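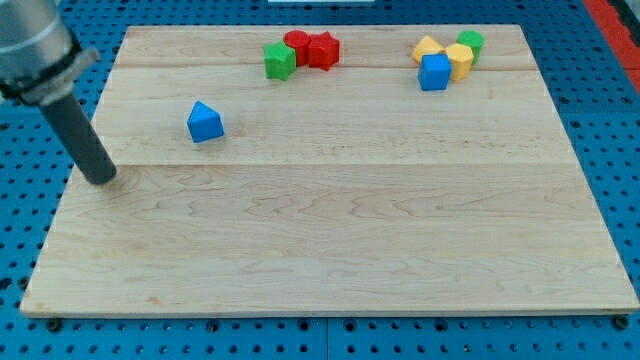 Siu-fong Wei 在上一篇底下留言，说我把“磨坊渡”那张卡片抄错了，第二行末尾那个词应该读成“旧”，我读成了“北”，所以我在北岸找了一个星期当然找不到，渡口一直在旧河道那边。

看到留言的时候是早上六点多，我水还没烧开，穿着拖鞋就去翻扫描件。放到最大，看了三遍，她是对的！那一竖往左带了一个小勾，和同一盒里其他写“旧”的地方一模一样，而写“北”的时候抄写人从来不带勾。我当时高兴得不得了（抄错了还这么高兴，家里人觉得我有毛病），因为这一个字解开之后，后面一串东西全跟着松动了。

先给新来的读者交代一下我在忙什么。Pallotstead 图书馆二楼靠楼梯的柜子里有一套地名卡片，手写的，一共 48 盒，收的是 Serdale 谷地一带的小地名：田块、水塘、岔路、石桥、井、渡口、拐弯处的老树。大地图上多半没有它们。卡片是当年馆里的人从教区簿册、地契、测量员的野外笔记和本地报纸里一条一条摘出来的，每张卡上一个地名，下面写别名，再下面写出处，有时还有一句位置说明，比如“由教堂往下，过第二道栅门，左手”。我从去年冬天开始把它们转录成可以检索的表格，原本打算抄一盒过过瘾就收手，结果到现在已经抄了 2176 张，完全停不下来。

说回磨坊渡。

这个名字在报纸里出现过好几次，都是顺口一提，谁家的羊从磨坊渡走失了，磨坊渡的船要换缆绳了，写的人默认读者全知道在哪儿。麻烦在于 Brosent 河改过道。早先河在谷地中段绕一个大弯，后来水从弯脖子那里直冲过去，弯就慢慢淤成了一片湿地，再后来排干变成了牧场。所以凡是带“河边”“渡”“滩”的地名，都得先问一句：哪一条河边？新河的还是旧河的？卡片上那个“旧”字就是干这个用的，当年摘录的人非常清楚这个坑，老老实实标了出来，是我没看懂。

改正之后我重新去对什一税地图。旧河道在图上是一条弯弯的窄地块，形状怪得很，左右的田都是方方正正的，唯独它像一截肠子。沿着这截“肠子”往下数地块编号，再翻到后面的登记册，有一块地的名字是“船夫的半亩”。船夫的半亩！我在阅览室里差点喊出声。紧挨着它的一块叫“缆桩”，再过去一块叫“湿靴子”，我不敢说“湿靴子”一定和渡口有关系，可是它们三个排在一起，实在太让人开心了。

这就是我喜欢小地名的地方。一条正式的记录会告诉你地归谁、有多大、交多少钱，一个田块名却能告诉你走过那里的人脚上是什么感觉。

有几位读者写信来问具体怎么做，想在自己家乡试试，我就把这段时间摸出来的办法写一写，写得乱，大家挑着看。

第一件事是扫描。我一开始用手机拍，后来统一改成平板扫描，300 dpi，彩色。很多人觉得铅笔字扫成灰度就够了，我也这么想过，扫完两盒才发现不行。卡片上有三种笔迹颜色：黑墨水是最早的一层，蓝墨水是后来补的，红铅笔是再后来核对时画的。灰度一扫，蓝和黑几乎分不开，而这两层之间隔了好些年，用的出处也不同。我只好把那两盒重扫了一遍，心疼那两个下午。背面也一定要扫，空白的也扫。背面常常是废纸再利用，有借书条、有演讲通知，有一张的背面是半份种子订单，写着三种豌豆。这些东西能帮忙判断卡片是什么时候写的，种子订单上那家店什么时候开什么时候关，报纸广告里能查到。

第二件事是抄录的时候别动手改。原文写成什么样就抄成什么样，拼法古怪也抄，漏字也抄，你的理解另开一列写。我的表格现在有这么几列：卡片上的原样、我认为的通行写法、别名、出处原文、出处现在的编号、位置说明、墨水颜色、我的备注、把握程度。把握程度我只分三档，确定、可能、瞎猜。“瞎猜”这一档特别好用，有了它，你就敢往下写了，不会对着一个词发呆半小时。磨坊渡的那个“北”我当时标的是“确定”，这是个教训。我后来回头把第一个月标“确定”的全部重看了一遍，有一些降成了“可能”，心里反而踏实。

第三件事是给抄写人做一张字形表。这套卡片至少有四只手写过，我给他们起了代号，甲乙丙丁。甲写得最漂亮，行距像尺子量过；乙爱省事，词尾一律拖成一条波浪线；丙的数字 1 和 7 几乎没区别，页码全得回原书去核；丁只出现在红铅笔里，话很少，字很硬，经常只写一个“否”。我从每只手里剪出写得最清楚的字，贴成一张表放在屏幕边上。Siu-fong Wei 能一眼看出那个勾，就是因为她照着我发出来的字形表做了一张更细的，把同一个词在不同盒子里的写法全排在一起了。她把表发给我之后，我看自己那张都有点不好意思。现在我用的是她那张。

顺便说说丁。我太喜欢丁了。有一张卡片上，乙兴冲冲地写了一大段，说某块叫“国王的床”的田是因为某位国王打仗路过在此过夜，出处写的是“听说”。丁用红铅笔在旁边写：“否。苗床。见地契。”我去查了地契，还真是，往前推几代，那块地的名字写作“金家的苗床”，金家姓氏后来被听成了“国王”，苗床缩成了床。一个菜农的育苗地，过了一百来年住进去一位国王。类似的情况我已经攒了一小撮，打算单独写一篇，把国王、魔鬼和罗宾汉式的人物全收进去。

第四件事，也是最花时间的，是把出处重新接上。卡片上写的出处是当年的叫法，“绿皮簿，第三册”“测量员的小本子”“Yen 剪报”。绿皮簿后来重新装订过，皮是棕色的了，我问了两次才问到。测量员的小本子在郡档案馆，已经编了号，按野外作业的月份排，只要卡片上写了二月或者九月，就能很快翻到。最让我头疼的是“Yen 剪报”。Yen 是谷地里从前的一份小报，出得断断续续，纸又差，馆里只存了一部分合订本，缺的那些就只剩下卡片上摘出来的那一两句话。换句话说，有些地名，世界上现在能看到的唯一一处文字就在那张卡片上。抄到这样的卡片，我会不由自主地坐直一点。

关于 Yen，要特别感谢 Eun-seong Yoon。我在二月那篇里抱怨说有个缩写死活看不懂，每条剪报后面都跟着，像是“四下”“三上”这样的东西，我以为是版次。Eun-seong Yoon 来信说，看看是不是折页的位置，四下就是第四栏下半截，小报是对折卖的，折线以上和以下分开说，找起来快。我拿现存的合订本试了十几条，条条都中！有了这个，一条剪报从前要找二十分钟，现在翻开那一期眼睛直接落到位置上。我那天晚上一口气核了一整盒。

再说位置说明。这是卡片上最迷人也最难用的部分。写的人脑子里有一条走惯的路，从教堂出发，往下走，过栅门，看见什么什么。问题是“往下”在山谷里可以是往河走，也可以是往下游走，两个方向差九十度。我的办法很笨：把同一只手写的所有“往下”挑出来，找其中能在地图上确定的，看他到底指哪个方向。甲的“往下”全部是往下游，没有例外。乙的“往下”两种都有，要看起点是不是在坡上。丙压根不用“往下”，他用“朝 Serdale”和“背 Serdale”，简洁得让人感动。定了这个规矩之后，有一批原先标“瞎猜”的升到了“可能”。

当然只靠纸是不够的，能走就去走。上个月我沿着旧河道走了一段，从石桥到湿地尽头。地面上看得出一条很浅的凹槽，草的颜色深一些，长着灯芯草。我带着打印出来的地块图，一边走一边对，走到“缆桩”那一块时特别盼望看见一根木桩戳在那里，结果当然没有，只有几头牛，很有兴趣地跟着我走了半块田。不过有一个收获：站在“船夫的半亩”那个位置往坡上看，能直直看到磨坊的屋顶，两点之间有一条下凹的小路，两边是很老的树篱。图上这条路没有名字。我回来翻卡片，在“路”那一盒里找到一张“面粉巷”，位置说明写的是“自磨坊往下至水”。是甲的手，所以“往下”按规矩应该是往下游，可是这条小路分明是直着下坡往河走的。

于是我那条“没有例外”的规矩有了第一个例外。或者面粉巷另有其路，从磨坊顺着下游方向斜过去，后来被犁掉了。我倾向于前一种，把握程度先写“可能”。磨坊出面粉，面粉下坡到渡口过河，这个说法顺得不得了，正因为太顺，我才要提醒自己想想丁和他的红铅笔。

有人问，为什么不直接让软件识别手写。我试过，用甲的卡片试，结果相当不错，十张里能对大半，用它打个底稿再改，比从零敲要快。换到乙就不行了，那条波浪线它每次都要编一个词尾出来，编得还很像样，校对时眼睛容易滑过去。所以我现在的做法是甲用软件打底，乙丙丁全部手敲。手敲慢归慢，敲着敲着你会认得一个人写字的脾气，什么时候他累了，什么时候换了新笔尖，什么时候中间去吃了顿饭回来忘了自己写到哪里，同一个地名写了两张卡。这样的重复卡我一张都没删，给它们互相标了“参见”，因为两张的别名有时候不一样。

还有人问表格什么时候能公开。图书馆那边已经答应放到他们的网页上，先放前面抄完并且核过出处的几盒，按地名首字母排，也可以按地块类型看。我在写说明文字，写得很啰嗦，正在删。放上去之后每一条都会带着卡片正反面的扫描图，谁觉得我读错了，直接对着图来说，像磨坊渡这样的事我巴不得多来几次。

下一盒是“井与泉”。我昨天偷偷掀开盖子看了头几张，第一张叫“姑妈泉”，别名“坏脾气的姑妈”，蓝墨水补了一句“夏末即干”，后面跟着丁的红铅笔，这一次他写的是“是”。

另外求助一件事。好几张卡片的出处写着“H 的单子”，四只手都引用过，说明它是一份大家都够得着的东西，大概就放在桌上。绿皮簿的附录、测量员的笔记、捐赠登记我都翻过了，没有以 H 开头的。单子里的地名集中在谷地东侧，偏重水塘和饮马的地方，拼法比教区簿册要老一点。家里有谷地东侧旧地契或者农场账本的朋友，麻烦看看夹页里有没有手抄的水塘清单，哪怕只有半张也请告诉我，留言或者写信都行。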